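Las patatas de tubo, siempre inclinadas

Quedé con Helju Ozoliņš a media mañana, el Jan 15, 2026, y llegué tarde porque me equivoqué de portal (hay dos iguales, y en el primero me abrió un dentista muy amable). Helju lleva la compra de aperitivos de Stokex, que surte las salitas de descanso de unas cuantas oficinas, y yo quería preguntarle por algo que me intriga desde siempre: quién decide qué picamos en el trabajo y en qué orden lo ponen en el estante.

«Yo empecé doblando cajas en Hirkberg», me cuenta mientras busca dos tazas. «Aquello era un almacén de verdad, con 44 pasillos. Aquí tengo una estantería y una mesa y me sobra para probar cosas».

Le pregunto por los tubos de patatas y se le ilumina la cara. ¡Resulta que es su tema favorito! «La gente los pone de pie porque parece lo lógico, pero de pie se tapan unos a otros y al primer codazo se caen todos. Yo los prefiero tumbados a medias, con la tapa hacia arriba. Los coges por la tapa y ya está».

También tiene opiniones firmes sobre el color. Dice que casi nadie lee el sabor, que vamos a por el verde o a por el rosa igual que de niños íbamos a por el caramelo de siempre, y por eso nunca junta dos tubos parecidos.
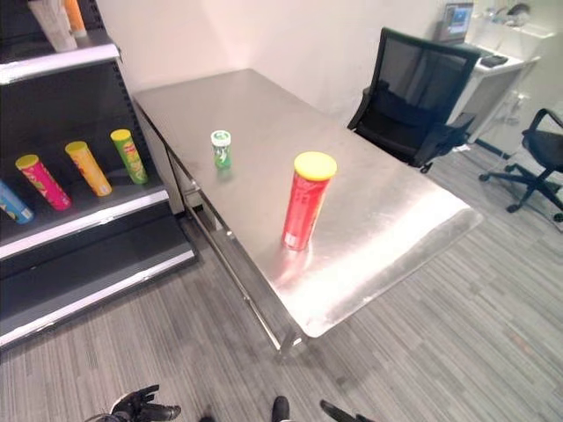

La mesa de acero la compró de segunda mano a una pastelería de Krūmiņa que cerraba. Pagó 300 euros y todavía le parece cara – aunque luego admite que no la cambiaría por nada. «Se limpia con un trapo y en ella se ve cualquier miga. Lo malo es el brillo, que por la mañana te deja ciega».

En esa mesa decide qué entra y qué no. Saca un producto, lo deja solo un rato y piensa si lo compraría ella con hambre a las seis de la tarde. Su compañero Heino Jõgi defiende otro método, que consiste en abrirlo y comérselo. «Heino probó 18 sabores en una semana y al final me recomendó el primero», dice ella muerta de risa.

¿Y lo pequeño, los caramelos de menta, los chicles? «Eso va aparte, siempre. Si lo pones al lado de un tubo grande desaparece. En Somix lo teníamos detrás de las galletas y en un mes vendimos casi 30 unidades, una miseria. Lo pasamos a la altura de la mano y hubo que reponer antes de acabar enero».

Me fui con hambre, claro. Le pregunté cuál se llevaría ella y no dudó ni un segundo: las de pimentón, y a ser posible sin compartir.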